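Curkero walking group: the courtyard routes are back

The lunchtime walking group starts again in September after the summer break, with three routes instead of two. The short loop and the canal route stay as they were. The new one goes through the connected courtyards between Geten Street and the Arruda market hall, and it is the one most people asked for in the spring survey.

We had 227 replies to that survey, which is far more than last year. Of those, 110 said they would walk more often if the route was mostly out of traffic. The main complaint was the crossing at the bottom of the canal route, where the wait for the light can eat up a good part of a lunch break. Several people also asked for something with cover on rainy days.

Lurdes Falcão put the new route together over the summer. She walked it at different times of day and timed it at 35 minutes at an easy pace, or a little under half an hour if you don't stop. It starts at the side door of the Biltance building, goes along the back of the library, and then runs through four courtyards before coming out by the market. You cross a street with cars only twice. The return is the same way, or you can come back along the avenue if you need to pick something up.

The courtyards are private ground with a public right of way, and they have opening hours. The gates are open from 7 a.m. to 8 p.m. Please keep to the paved parts, keep your voice down near the ground-floor windows, and get off your bike if you are joining from the cycle path. The residents of the second courtyard have been friendly about this and we would like to keep it that way.

Gonçalo Pinheiro will lead the faster group and Idalina Carrilho the slower one. Both leave at 12:15 from the side door. The slower group takes a break at the benches behind the library, where there is also a water fountain. If you miss the start, you can usually catch up there. Anyone using a wheelchair or pushing a stroller should know that the third courtyard has two steps at the far gate. The way around goes past the pharmacy and adds five minutes. Idalina's group will take it whenever someone needs it, so just say so at the start.

A few people have asked about distances. The full route, there and back, is 3.2 kilometers. From the last gate to the market hall it is another 615 meters along the pedestrian street, and this part is optional. Some walkers turn around at the gate, and the leaders will tell you when the group is splitting.

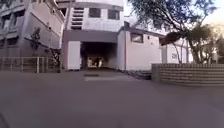

A covered passageway between courtyards.

The passageways help on wet days, but the courtyards themselves are open, so bring a jacket. Walks go ahead in light rain. If the weather is bad enough to call it off, Jianguo Xie will post a note on the walking group page by 11:30. He is also collecting old route maps, so if you have one from the first years of the group, please leave it at the front desk with your name on it.

You don't need to sign up for single walks. If you would like the step log, which some people use for the health plan discount, ask Aurora Esteves for a card. The old blue cards are still good until they are full — no need to trade them in.

We still need one more person to lead the canal route from October. It takes one lunch break a week, and Gonçalo is happy to walk it with you the first few times. Write to Aurora if you are interested.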